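Most advice on quieting a squeaky wood floor starts with a product. Talcum powder, graphite, some bottled lubricant with a cartoon mouse on it. I've tried the powder twice and got a week of peace from it, plus white lines between the boards. So I'm going to skip all that and go through the way that held up in my own upstairs hall.

## Before you buy anything

Wait. If your house is dry in winter and sticky in summer, half the squeaks will come and go by themselves. Mine were at their worst in February and mostly silent by June. I'd only fix the ones that are still there in September.

## What you need

- Painter's tape and a pencil
- A stud finder, or a strong magnet if you don't trust stud finders (I don't)
- Trim-head screws long enough to pass through the board and subfloor and bite into the joist
- A drill with a bit slightly thinner than the screws
- Wood filler close to your floor color

The kits with snap-off screws do work, but you're paying a lot for the little metal tripod. I used the Birnik one on the first few boards and plain screws on the rest, and I can't tell which is which.

## Steps

1. **Find the noise.** Get one person to walk slowly while another kneels with an ear near the boards. Put tape on every spot that makes a sound. Do it in the evening when the street is quiet.

2. **Find the joists.** The guides all say 16 inches apart. Maybe in a new house! Mine jumped to 20 in one place, so measure yours and don't take anybody's word for it. Run the magnet over the floor until it grabs a nail, then look for more nails in a line.

3. **Work out which part is moving.** Stand on the tape and rock your weight from heel to toe. If one board dips against its neighbor, the board is loose. If a whole patch gives, it's probably the subfloor, and one screw won't do much.

4. **Clear the area and get down close.** Move the rug and anything with legs, then check the gaps along the boards with a flashlight held low.
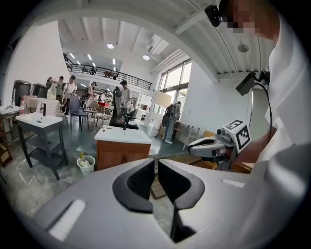 5. **Drill and screw.** Stand on the board while you drive the screw, so it's pressed flat. Stop as soon as the head is just under the surface – one more turn can split old pine.

6. **Fill and wait.** Leave the filler for 12 hours, whatever the tub says about "fast drying." Sand it lightly by hand.

## Did it work?

Mostly. Two boards by the bathroom door still complain, and I've decided to leave them alone – there's a pipe under there somewhere and I'm not drilling blind to save myself a creak.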